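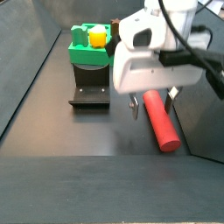 **Arm bench, May update**

The pick-and-place arm at the Grundthorpe workshop is back in service. Krum Dervishi rewrote the grip routine and Hiwot Nigatu made a stand that raises the shape sorter off the tabletop. It bolts down through the base plate, so please leave the screws alone between sessions.

The job for now is the red cylinder, starting flat on the table and ending up in the green block. In 200 logged tries the arm has managed 155. Most of the misses come when the piece lies at an angle to the fingers - Krum is working on the wrist rotation next.

Sumeya Kumsa runs the bench on Tuesday evenings. We still need a spare set of metal fingertips, and about 13 feet of cable sleeve if you have any left over.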